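Una cría de nutria aprende a deslizarse por la nieve y se niega a parar

Hay vídeos que uno ve una vez y hay vídeos que uno pone en bucle mientras se le enfría el café. El de Irnis, una cría de nutria que ha descubierto los toboganes de nieve, pertenece claramente al segundo grupo.

La grabación dura apenas 58 segundos y arranca con la pequeña asomada a lo alto de un terraplén, junto al arroyo que cruza la reserva de Junumgate. Duda un momento, estira el cuello, huele la nieve, da un pasito atrás... y entonces se lanza de barriga, con las patas delanteras pegadas al cuerpo, hasta frenar con el hocico en un montón de nieve blanda. Se sacude, mira a su madre (que no le hace ni caso) y vuelve a subir a toda prisa. ¡Y otra vez abajo!

A partir de ahí ya no hay quien la detenga. En el segundo intento baja de lado. En el tercero se da la vuelta a mitad de camino y termina panza arriba, agitando las patas y soltando esos chillidos agudos que emiten las crías cuando están muy emocionadas. La madre, que hasta ese momento se dedicaba a acicalarse la cola en la orilla, levanta por fin la cabeza, observa la maniobra con calma y acaba tirándose detrás de ella.

El autor de las imágenes es Bjarke Thorlacius, aficionado a la fotografía de naturaleza, que llevaba desde octubre siguiendo a la familia sin haber conseguido más que alguna cola desapareciendo bajo el agua.

"Había ido a fotografiar mirlos acuáticos y estaba guardando el trípode cuando oí los chillidos", cuenta. "Me tumbé en la nieve tal como estaba y empecé a grabar. Me temblaban las manos, en parte por el frío y en parte porque me estaba aguantando la risa. Se me empaparon hasta los calcetines, pero volvería a hacerlo mañana mismo".

Thorlacius calcula que la cría repitió el descenso durante un buen rato después de que se le agotara la batería de la cámara. Desde su posición, al otro lado del arroyo y a 50 metros del terraplén, los animales no dieron señales de haberlo visto, y él esperó a que regresaran al agua antes de levantarse.

La pendiente tampoco es cualquier cosa para un animal de ese tamaño: 2 metros de desnivel, con un pequeño escalón hacia la mitad que Irnis aprovecha para dar un salto. En una de las bajadas -- la favorita de muchos, a juzgar por los comentarios -- el salto sale algo torcido y la pequeña aterriza sobre el lomo de su madre, que encaja el golpe con una paciencia admirable.

Gunnlaugur Briem, guarda de la reserva, explica que las nutrias jóvenes aprenden muchísimo jugando. "Persiguen hojas, se pelean por una piedra, se empujan al agua. Con la nieve se vuelven locas", dice entre risas. Fue él quien bautizó a la cría, y también a su hermano Graletti, bastante más tímido, que aparece al final del vídeo asomando la nariz entre unas raíces y que de momento prefiere mirar.

El vídeo ya acumula 233 comentarios en la página de la reserva, muchos de ellos de gente que pide una segunda parte. "He visto competiciones de trineo con menos técnica", escribe una usuaria. Otro asegura que su hija de cuatro años lleva toda la tarde bajando las escaleras de casa sobre la barriga.
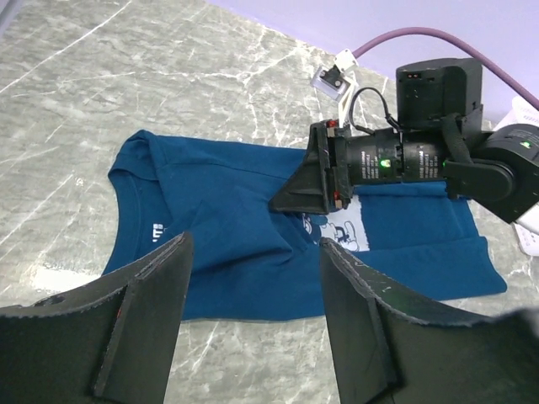
Briem recuerda a quienes quieran acercarse a Junumgate que el sendero del arroyo sigue abierto, que los perros deben ir atados y que las mejores horas son las primeras de la mañana. Thorlacius, por su parte, piensa volver en cuanto caiga la próxima nevada, esta vez con dos baterías de repuesto y la esperanza de que Graletti se anime a bajar.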